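Rorkar: datos de rondas de financiación

Rorkar reúne en un solo sitio las inversiones anunciadas por empresas tecnológicas de la región, y ya va por 59 operaciones. ¡Nos hace mucha ilusión verlo crecer! Cada fila lleva empresa, inversor, importe y tipo de ronda — semilla, serie A o deuda. 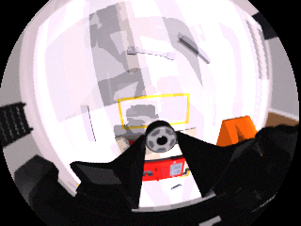 Los importes van siempre en euros. Si una ronda se cerró en varios tramos, hay hasta cinco columnas para anotarlos (Tamiru, por ejemplo, usa tres). Las filas de Citeck y Cleker están revisadas de nuevo desde enero.

Faltan las operaciones sin importe público. ¿Conoces alguna? Escribe a Asnakech Asfaw, que mantiene la tabla y agradece cualquier corrección.

Última revisión: 17 de noviembre de 2022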